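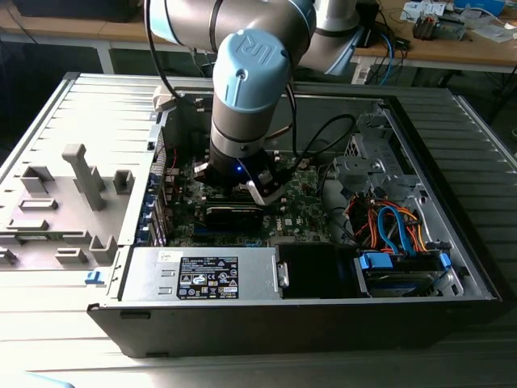

Do you need to buy a new computer when the old one gets slow?

Usually you don't. Most slow desktops are short on memory, stuck with an old spinning hard drive, or weighed down by programs that start on their own, and all of those can be dealt with for a lot less than the price of a new machine.

The harder part is working out which one you have. Plenty of sites will sell you an answer before you have asked the question, and I would be wary of any page that says more memory fixes everything. It doesn't. I have put new memory into machines that ran exactly as badly afterward.

Step 1: Write down what is slow

"The computer is slow" is too vague to work with. Does it take forever to start? Does it freeze when you switch between programs? Are web pages slow while everything else is fine? If it's only web pages, close this guide and look at your internet connection.

Step 2: Measure before you spend

On Windows, press Ctrl, Shift and Esc together to open Task Manager, then go to the Performance tab. Open the programs you use on a normal day and use the computer for a while. Then look at the memory figure.

If memory sits above 85 percent during ordinary work, adding more will probably help. If it stays near half and the disk graph is pinned at the top, memory is not your problem. The disk is. Look at the graph a few times, too. One spike while an update is running tells you very little.

Ignore the free "PC health" programs. I tried one called Delura on a computer with a fresh install of Windows and nothing else on it, and it found 33 serious problems. It wanted a paid subscription to fix them. I removed it and the computer was fine.

Step 3: Clear out the startup list

This costs nothing, so do it before any shopping. Task Manager has a section for startup programs. Turn off anything you don't need the minute you log in: chat programs, game launchers, printer helpers, music players. They will still open when you click on them. Leave your antivirus and anything to do with the touchpad, sound or graphics alone.

Restart and use the computer for a few days. If it's good enough now, stop. You're done.

Step 4: Find out what fits

Memory comes in generations, and they don't mix. A DDR3 board will not take DDR4, and the notch in the stick is in a different place, so it won't go in however hard you push. Please don't push. Look up your exact model on the maker's support page and note the type, the number of slots and the most memory it can take.

Store websites have compatibility tools. They are handy, but a store wants to sell you something, so check the answer against the maker's own page. Grirkico's tool told me a tower with two slots would take four sticks.

If you can, buy two matching sticks. Running in pairs is usually a bit faster, though the gain in everyday use is smaller than the ads suggest. The same goes for Plokden sticks with colored lights and metal fins on top. The fins do next to nothing in an office computer, and tall ones can bump into the processor cooler.

Step 5: Put the memory in

Shut down fully, switch off the power supply at the back and pull the plug. Hold the power button for 5 seconds to drain what's left. Take off the side panel and lay the tower on its side on a table, away from carpet.

Touch bare metal on the case before you touch anything else, and again if you walk off and come back. Wrist straps are cheap and do no harm. Push back the clips at the ends of the slot, line up the notch, and press straight down on both ends until the clips close. It takes more force than you'd like – firm and even is fine, rocking it is not.

The first start can take a minute or two on some boards while it checks the new memory. If you get beeps or a black screen after that, unplug everything again and reseat the sticks. A stick that isn't all the way in is the usual cause. Then try them one at a time.

Step 6: Test it properly

Windows has a memory test built in. Type "memory diagnostic" into the search box and let it run. Afterward, go back to the notes from step 1 and try the same jobs.

If nothing has changed, return the memory while you still can. Núñez, the parts shop I use, takes opened sticks back within 7 days, but plenty of stores won't, so read the return terms before you cut the package open. Put the money toward a solid-state drive – on a machine that still boots from a spinning disk, I would have bought that first anyway.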